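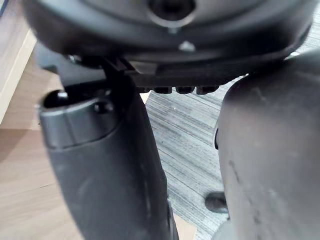
3.2 Floor covering

Gray carpet in the test room, same as in the Darneck study. Participants (n = 200) sorted household items on the floor, 15 minutes each, with a break after 5. Carpet kept small items from rolling, but slowed the folding of cloths, see Kandasamy for a simlar effect on rugs. No shoes. Vacuumed between sessions. Hard floor was not tested, so the comparision is left for later work.

Filed under: Home & Interior Studies
Contact: Piret Krūmiņa | Back to top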